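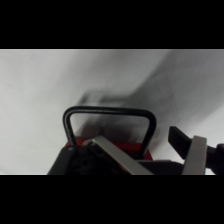

Wrist camera view of a handle between the gripper fingers.

Handle-first grasping is a method in robot manipulation in which a gripper takes hold of an object by a handle, loop or strap before any other part of the object is considered as a contact point. It is used with parallel and linkage-driven grippers, most often in tabletop work with mixed household objects. The term came into use with the Urnach training set and the control software later built on it, Lightfoot.

Background

Earlier grasp planners scored every reachable surface of an object by the same rule. Boxes, cases and baskets were usually gripped across the body, and this failed when the body was wider than the finger opening. A handle gives a narrow target of predictable shape, but it is thin, often dark, and easily lost against a shadow or against the gripper's own fingers. Depth sensors perform poorly on thin rods, and many planners discarded handle points as noise.

Method

The method has two stages. In the first, a fixed camera locates candidate objects on the work surface and the arm moves to a standoff pose over the selected one. In the second, control passes to a small camera at the wrist. A learned policy then outputs short motion segments until the fingers stand on either side of the target, and the gripper closes.

The policy is trained from demonstrations given by a human operator. No model of the object is supplied. The two camera streams are encoded separately and joined with the joint angles of the arm, and the policy predicts the next 5 control steps at a time. Segments overlap, and the overlapping predictions are averaged to reduce jerk near contact.
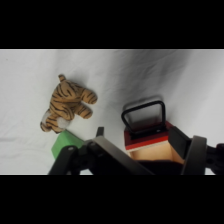
Why is the wrist camera used for the final approach?
It moves with the fingers, so the position of the target relative to the gripper can be read from the picture without an exact calibration of the arm.

Training data

The Urnach set contains 1,550 demonstrations, of which 459 were held out for testing. Layouts combine handled objects with soft toys, blocks, sponges and markers. The items without handles serve as distractors and as targets for the general grasping policy used as a baseline. Recordings were made at the Navstead laboratory on a cloth-covered table. Cloth was preferred to a bare surface for its folds and uneven shading, which a policy must learn to ignore.

Each demonstration is stored with both camera streams, the commanded joint positions and the gripper opening. Failed attempts are kept and labeled. A later revision corrected a timing offset between the wrist stream and the joint log.

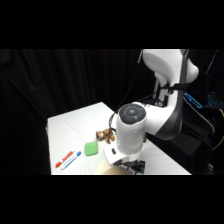

Limitations

The method assumes that the handle is upright or can be reached from above. Folded handles are not treated as valid targets, and Lightfoot falls back to a body grasp in such cases. Heavy or off-center loads may swing after lifting, an effect the policy does not model. A rigid handle and a flexible strap can look alike from the wrist camera, although they behave differently once the fingers close. The Korkier extension adds a force reading at the fingers and a second closing attempt, but it requires separate tuning for each gripper.

Related articles
Korkier extension
Lightfoot (control software)
Urnach training set
Parallel gripper
Learning from demonstration

Last edited April 3, 2025
Shares: 5
Comments: 2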